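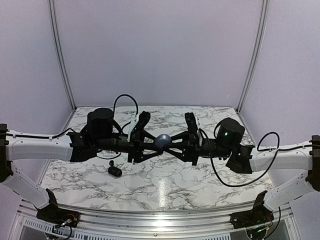 I was a little worried the brown in the veins would look muddy next to our gray walls, one customer wrote to us in October, but it warms the whole room up and I find myself setting things down on it just to see how they look.

We hear that worry quite a bit, and we do understand it. White marble patterns are usually sold with cool gray veins and nothing else, so when people read "gray and brownish" in the listing for the Clukier Villirport table they wonder if they're going to end up with something that looks like spilled tea. The brown is soft, it wanders in and out of the gray, and the veins are irregular across the surface, so there's no tidy stripe for your eye to catch on.

Clukier Villirport Table, White Marble Pattern
Item number 3508
Shape: rectangular
Top: 69 inches by 44 inches
Arrives in: 2 boxes (the top in one, the legs and hardware in the other)

The Villirport is our everyday big table, the one we steer people toward when they tell us they need a place to work and sort and wrap presents and glue things, and would also like to have folks over for supper on it now and then. At 44 inches it's deeper than many of the tables you may be replacing, so please do get out the tape measure before you order, and leave yourself room to pull a chair back all the way. If you plan to push it up against a wall, the long side is the one to push, and you'll still have plenty of reach.

A white top is also a very kind background for small things. Beads, buttons, screws, puzzle pieces, a little glossy ball in blue-gray — they all stand out nicely, and if you craft or repair or build models you'll know how much nicer an evening goes when you can find the piece you just put down. Darker colors look best against it, we think, although we've had some lovely notes from people who use it for pastel yarn.

Looking after it

Wipe it with a soft damp cloth and a drop of dish soap, then go over it again with a dry one. Please skip the scouring powder and the rough side of the sponge. Use a trivet under hot pans, and put a cutting board under anything you mean to cut. If you slide heavy equipment around on it, felt pads are a good idea, and we tuck a sheet of them in with the hardware so you don't have to go hunting.

Putting it together

You'll want a second person for turning the table over at the end! Lay the top face down on the blanket it comes wrapped in, start every bolt by hand, and only then go back and tighten them. The leveling feet turn by hand too, and if your floor is anything like the one in our Gasside showroom you'll be using them.

Goes well with

The Wan bench tucks under the long side and comes in white or black. The Wan stool is the same height and easier to move, if you're up and down a lot. We sell both separately.

Other finishes

Plain white and plain gray are in stock in the same size. We can send you a swatch of any of the three, free of charge, and we'd encourage it — screens vary an awful lot, and it's nice to carry the swatch around the room for a day or so, over by the window and then under the lamp, before you make up your mind.

Page updated 2024-02-02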